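Weigh It, Don't Scoop It: Notes from the Bread and Beans Class

The spring cooking classes at Grurko Hall started up again in April, and I have to tell you how much fun the first one was. The subject was cooking by weight. I know that sounds dry. It had the whole room talking over each other by the second hour, and I went home and put my measuring cups on the top shelf where I can't reach them without a chair.

We began with flour, because flour is where most of us go wrong. Everyone filled a one-cup measure the way they do it at home and tipped it onto a scale. The lightest cup and the heaviest one were 40 grams apart! Same bag, same cup. If you have ever made a loaf that came out like a brick one week and perfectly fine the next, there's a good chance you were a scooper with a heavy hand that day (I am one, and proud of it, but I'm trying to change).

Liquids came next, and the thick ones are where weighing really pays you back. Honey, batter, beaten eggs, custard – they all cling to whatever you measure them in. Set the bowl on the scale, press the zero button, and pour slowly until you hit your number. A thin stream gives you time to stop.

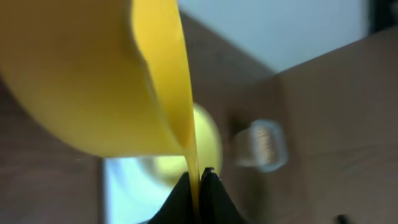
Posted by the Szilágyi Kitchen Newsletter Editor

The second half of the evening was all beans, and this is where I got carried away with my notes. Dried beans soak up a lot of water, and how much depends on the kind and how old they are. Start with more water than you think you need. For salt, the class handout suggests 30 grams in a big pot of soaking water for a full bag, drained off before cooking. I had always been told that salt makes beans tough. I tried it at home with chickpeas the next weekend and they were the creamiest I've ever made, with hardly a split skin in the pot.

Older beans need longer. If yours have been in the cupboard since before you moved in, give them a full night and be patient at the stove. Put the month you bought them on a bit of tape and stick it on the tub, and use up the oldest ones first. I did my whole pantry in one go and found three separate tubs of lentils, which explains the soup we've been eating.

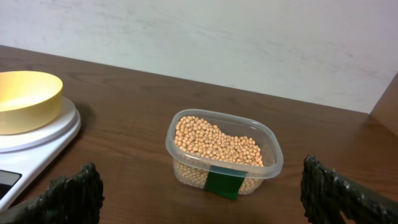 Picking out a scale

Lots of you asked which one to buy. You don't need a fancy one. Look for a display you can still read with a big bowl on top, and buttons you can press with floury fingers. I have used the same plain Honix for years and it has survived being dropped in the sink. Check that it can switch between grams and ounces, and that it doesn't turn itself off while you're hunting for the sugar – mine gives me 70 seconds and I have learned to move fast.

Put it on a hard, level surface and let it settle at zero before you add anything. A folded dish towel underneath will throw the reading off.

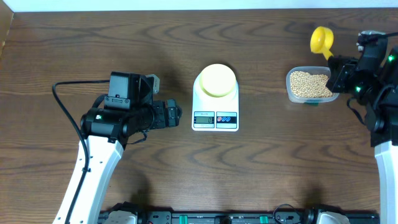

Coming up next

The next class is pie dough, at 6:30 in the evening, upstairs at Grurko Hall. There are 33 places and the last one filled up quickly, so put your name on the sheet at the Finmont Street library desk if you'd like to come. Bring an apron, a rolling pin if you have a favorite, and a container to take your dough home in. The butter is provided!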